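Rules for the arm before it moves
Good practice begins in simulation, say the people who write the cell rules at Udimex 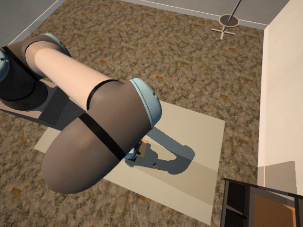
Words by Kyu-ri Ok | August issue | Robotics and Work

The small cube on the mat weighs nothing, and the arm above it can hurt no one. Still, at the Udimex office in Clemthorpe, a simulated arm must follow the same house rules as a real one. I was surprised by this at first.

The rule book is called Narna and it has 41 rules. Most of them are short. The working area must be marked. The speed near the surface must be written down before the run - not after it. If a person changes the position of an object, the run gets a new number.

Rule 10 causes the most discussion. It asks for 100 simulated runs without a fault before the same program may go to the hall in Oakley. A fault means any contact which was not planned, even a very light one with the floor. Some engineers find this too strict, and one told me he had lost a whole Sunday to a single touch.

I understand him, but I think the rule is right. A program that was never stopped in simulation will not be stopped by a tired person at the end of a shift. The weak point is another one: the book says very little about shadows and light, and cameras in a real hall suffer from both. A new chapter on this is being written now, and the draft should go to the Oakley team first.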